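Bench Surfaces: Cleaning Interval and Item Clearance

The pale work surfaces at Skirholm go back on a fixed cleaning schedule from Monday. Griet Kuipers has rewritten the procedure after the October inspection, and the revised sheet replaces the one taped inside the supply cabinet. Please discard the old copy.

The main change concerns marks. Under the previous sheet, any mark was wiped with general cleaner and, if it stayed, logged as damage. Of the 93 entries in the log, 52 were later removed with a damp melamine pad and should never have been listed. Marks are now sorted into two groups before anything is logged: deposits, which sit on top of the finish, and scratches, which catch a fingernail drawn across them at low pressure. Only scratches go in the log.

Loose grit comes off first. Use the soft brush, working toward the near edge, then a dry microfiber cloth folded in four. Wiping over grit with a wet cloth produces the fine scuffing that makes a light surface look gray under side lighting, and no cleaner reverses it. Streaks and specks that remain after the dry pass are treated with Demura neutral cleaner at the dilution on the bottle. Leave it for one minute and wipe in straight strokes.

On surfaces with a marble pattern, check a suspected streak against the veining before scrubbing. The printed veins run long and diagonal. Short dark marks lying across that direction are usually deposits.

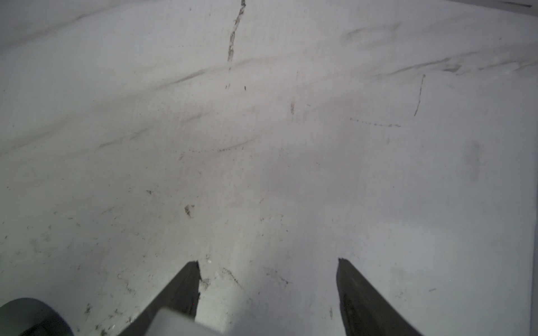
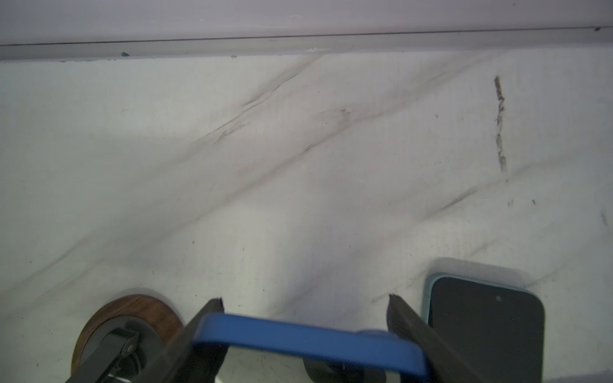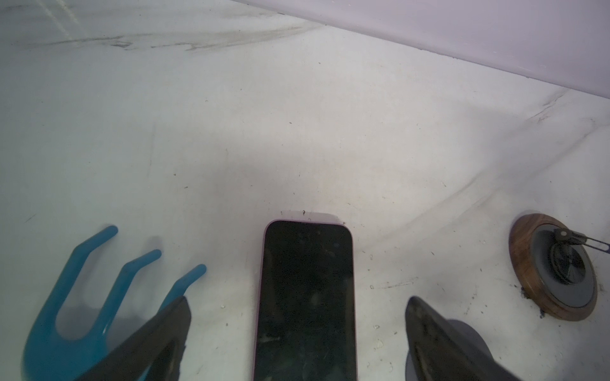

Pale surfaces with marks and specks. The second shows the marble pattern with its long gray veins; the third has a phone and a blue pronged piece lying on the surface.

Small items are the second change. Phones, blue plastic parts and anything with a wooden rim or ring are to be lifted clear before the brush pass. Do not slide them. Debris collects against the lower edge of a round item and is dragged along with it, leaving a curved scratch that is hard to tell from a stain. Wooden rings are wiped dry on the underside before they go back. Phone cases trap lint along the rim and can be brushed at the same time, with the phone face-up on a folded cloth.

Melamine pads are abrasive. The Bosman pads now in stock are equivalent to 4000 grit and will dull a gloss finish if used repeatedly on one spot. Limit use to ten strokes, rinse, and inspect from a low angle. If the mark is still there, stop and log the position measured from the left and near edges.

Replacement cloths and two new brushes have been ordered through Ekomcombe. Until they arrive, wash the existing cloths without fabric softener, as the residue leaves a film that shows up as smearing on the next pass.

The next full check covers all 27 surfaces. Log sheets should be back in the tray by 4 p.m. on the day of the check, with the surface number written in the top right corner.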